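Nudedden Pauses Home Trials of Rinano Robot After Arm Fails to Stop

DUNSTAN - Nudedden has paused all home trials of its two-armed Rinano robot after one unit kept moving for 72 seconds after a stop command. No one was hurt. The company is not calling the event minor, and it is asking others not to either.

The fault came up on a Thursday in January during a living room tidying session. The robot had been told to straighten cushions. When the operator pressed stop on the handheld unit, the base halted but the left arm went on with its last motion until power was pulled.

"We had 300 hours of clean running before this, and I would not put much weight on that number," said Anwara Talukder, head of safety at Nudedden. "Clean hours tell you what you happened to test. We never tested a stop with the arm stretched out over furniture."

An early review points to the arm controller, supplied by Cakar, which dropped the stop message while it was busy with another task. Cakar has sent a software patch. Nudedden has installed it on two bench units and has not yet accepted it as a fix.

"The patch makes the fault harder to trigger - I have not seen proof that it makes it go away," said Branislav Gajdoš, who leads the review. "A stop that depends on software being in a good mood is a weak stop."

Nudedden will add a wired cutoff that removes power from both arms at once. Each robot must then pass 600 stop tests, including tests with a person standing nearby, before home trials are considered again. The company will not give a restart date. Earlier dates given for this project were missed, and the company sees little use in offering another.

Outside engineer Nuwan Munshi will check the results and publish his findings whether or not they favor the company. Households in the trial have been told of the fault and may leave without penalty.

Press contact: Špela Vlachou, Nudedden, Dunstan 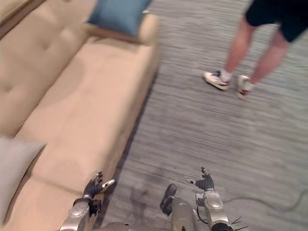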